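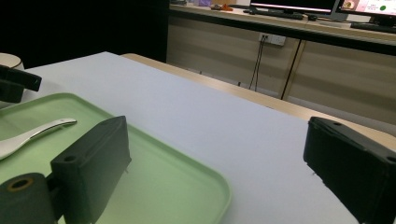

Figure 2. White-topped table with two dark gripper fingers in the foreground.

Home | Issues | Articles | For Authors | Contact
Print this article | E-mail this article

4.2 Fit of replacement seat covers

The second part of the study dealt with replacement seat covers sold online as direct fits for older passenger cars. Covers were ordered from two sellers, Gumari and Oltell, using only the model and year choices offered on each product page. In all, 200 covers were ordered and 192 arrived in a condition that allowed fitting. The remaining eight were left out of the results.

Each cover was fitted to a bare seat frame with new foam at the Pryor workshop. A cover was recorded as a direct fit if its seams met the edges of the foam and it could be fastened without cutting or added padding. By this measure, 56 covers failed. Most failures were at the rear corners of the lower cushion, where the side panel was too short to reach the fastening points. Headrest openings were a less common source of trouble.

Product pages that listed the seat type as well as the model year gave better results than pages that listed the year alone. The Flistomau fit guide, which both sellers link to, treats bench and split-bench seats as one group for several models. Buyers who relied on it would have received the wrong cover in those cases. Color match and wear were outside the scope of this section and are taken up in Section 5.

Contact the editorial office | Copyright notice | Back to top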